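4.3 Pacing and finishing place

Coaches in our sample were nearly unanimous that a runner who holds back in the first mile will pass people in the third. We are not convinced, and the results from the Brutness and Rarnthorpe courses give little reason to be. Of the 262 high school runners with complete splits, 62 ran their first mile slower than their own race average. These are the athletes the advice would call patient. Their median gain in place over the final mile was small, and it mostly vanished once we compared them with runners of similar season-best times.

Part of the trouble is the way the question has usually been asked. Jurić's pacing index, which much of the coaching literature leans on, divides first-mile time by last-mile time and treats the result as if it described a choice. It may describe a hill. At Rarnthorpe the climb comes early, and almost everyone there looks patient. At Brutness the start is downhill and narrow, and almost everyone looks reckless. Pooling the two courses, as was done in the Grarnel report, produces a tidy curve that neither course shows by itself.

We also doubt the claim that places gained late are worth more to the team score. A displacement is a displacement whenever it happens. What matters is whether the runner would have finished there anyway, and split times cannot settle that.

Two weaker claims hold up somewhat better. Fifth scorers varied more from race to race than first scorers did, on both courses. Runners who started in the back third of a crowded field lost time before the first turn, and few of them got it back. Neither result needs a theory of pacing to explain it.

The splits were checked by hand by Pornthip Chaimongkol, who threw out 27 records in which a chip had been read twice at the same mat. Putting those records back in does not change the sign of any estimate in Table 3, although it does widen the interval for the girls' races at Brutness. We would still not bet much on that interval, since the February time trial used to set ability groups was run indoors over 2,000 meters and is a poor stand-in for a fall race on grass.

Figure 4 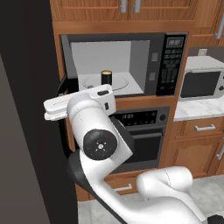 Whether a longer trial would sort the runners any better is a separate matter, and we return to it in Section 5.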